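Looking Up at Funis

Most people who come to Funis for the first time look at the desks. I looked at the ceiling, having spent six years writing about offices and most of that time under bad light.

The main floor is one large open-plan room with white walls and a white ceiling, and broad beams divide the ceiling into sections. Each section has ended up with its own kind of lamp. The walkway got round dark pendants, hung in a row. Slim fluorescent fixtures cover the area farther back, and a flat rectangular panel does the work up front. On one side a pair of tube lights is mounted upright on the wall, one above the other, which I have seen in stairwells but seldom in a room where people work. The floor has a wood pattern and is one of the few warm colors of any size.
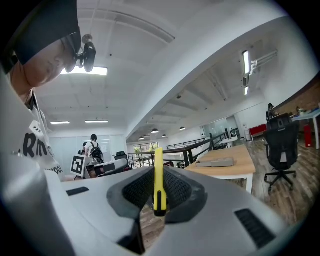
Shahnaz Kanagaratnam would have started with the walkway too. People forgive a dull corner, she told me, but they notice a dark path every time they get up for coffee. Her advice for a room like this is to light the route first and see how much of the rest still needs help.

The pendants came from Akl, a small supplier that had 43 of them left from a canceled restaurant order. Funis took four for the walkway. I asked whether they gave enough light to read by and was told that they weren't bought for that. They mark where the desks stop and the passage starts – a job that a carpet strip or a row of plants would do in other offices, at the cost of floor space.

Ceilings also collect things that no designer draws. A smoke detector sits near one of the rectangular lights, and a small dome camera hangs between the pendants. Tronent, the firm that drew up the lighting plan, left both out of its sketches. The finished room is busier overhead than the drawings, and I don't think it suffers much.
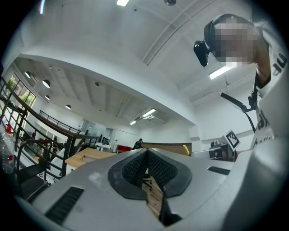

Leave the fluorescents alone until they fail, was Randa Obeidat's view, and then change a whole section at once. She had seen an office swap its tubes one by one and finish with 51 fixtures in several shades of white.

Funis has no plans to replace any of them this year. The next money goes to dimmers for the front section, and a quote is due at the end of May.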